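How to Wash a Black Sweater Without Turning It Gray

Most of the advice on keeping black knits black is folklore. I have tried a good deal of it, and I'm going to be a little rude about some of it before getting to the steps.

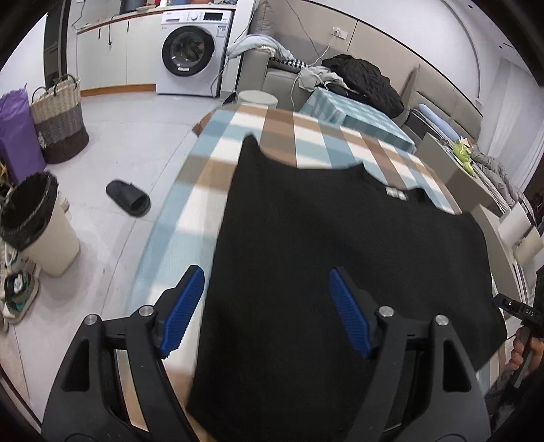

Start with vinegar. Every list of laundry tips says a cup of white vinegar in the rinse will "lock in" the dye. Modern dyes were set at the mill, or they weren't, and a cup of salad dressing in your utility sink doesn't change that. What vinegar can do is help rinse out leftover detergent, and detergent residue looks a lot like fading. So people use it, the sweater looks darker, and the dye gets the credit. Salt is the same story with less going for it.

Coffee and black tea come up too. I soaked a cotton pullover in strong coffee one August and got a pullover that smelled like a diner. I couldn't see any difference in color by daylight.

Then there are the special detergents for dark clothes. Some are fine. My neighbor Marlene Batista swears by hers, but she also changed to cold water the same month she bought the bottle, so I don't know what she proved. A plain liquid detergent without bleach or brighteners will do.

What you need

A basin or a clean sink
Liquid detergent, a teaspoon or so
Two light-colored towels you don't love
A lint brush or fabric comb
A flat place to dry things, out of the sun

Steps

1. Read the care label. If it says dry clean only, you can gamble, but gamble with a sweater you can afford to lose.

2. Test for bleeding. Press a damp white cloth on an inside seam for a minute. A gray smudge means wash it alone. A new sweater will often leave some color and then settle down after a wash or two.

3. Turn it inside out. This is one piece of common advice I believe. A lot of what we call fading is fuzz: broken fibers on the surface that catch the light and make black look dusty. Let the inside take the rubbing.

4. Fill the basin with cool water, mix in the detergent, and put the sweater in. Press it up and down gently. Don't scrub, and don't leave it overnight. Ten minutes is plenty.

5. Rinse until the water stays free of suds. It will take longer than you want it to.

6. Lift it out with both hands underneath, lay it on a towel, roll the towel up, and press. No wringing.

7. Unroll it onto the second towel and pull it gently back into shape. Square up the shoulders, then the hem. Turn it over when the top feels dry.

8. Once it is fully dry, brush it or run the comb lightly over the pills. Do this before deciding the color is gone.

If it still looks gray

Rinse it again first. If that changes nothing, the dye really has worn off and your choices are to redye it or live with it. Redyeing works on cotton and wool and is a waste of an afternoon on most polyester unless you buy dye made for it. Check the fiber content, and expect the stitching to come out a different shade, whatever the package promises.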